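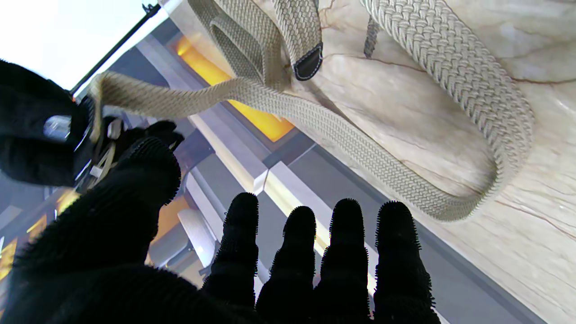 Ballasia, 14/12/2021

Lot 2968 was a belt. Zulema Iturra entered it as woven, elastic, beige, with a black leather tip and a metal buckle. The form allowed 30 characters for condition. She wrote "fair" and left the rest blank.

The estate of the late Mr. Cabral had been assigned to her in June. Wastutik, the firm that paid her, required each item to be handled, described and priced before it went to auction. Most items took a minute. She had held the belt for longer than that.

The weave was a herringbone, light tan and gray. Elastic of this type loses its return with age. She pulled a short section between her thumbs, released it, and recorded the result as acceptable. 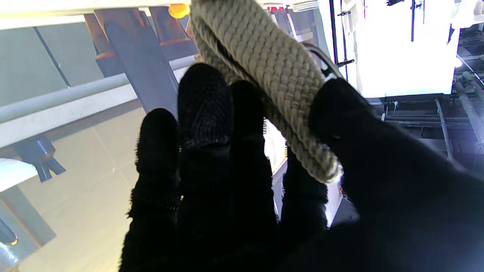 Cabral had worn one like it on the ferry to Ullo, the only time she met him. He had given her his seat and stood the whole crossing, one thumb hooked behind the buckle. She had not known his name then. The form had no field for this.

She set the price at 30 and moved to the next line. Then she went back, struck out the lot number, and entered the belt as withdrawn — purchased by staff. The form asked for a reason. She typed "fits."

Lot 2969 was a lamp.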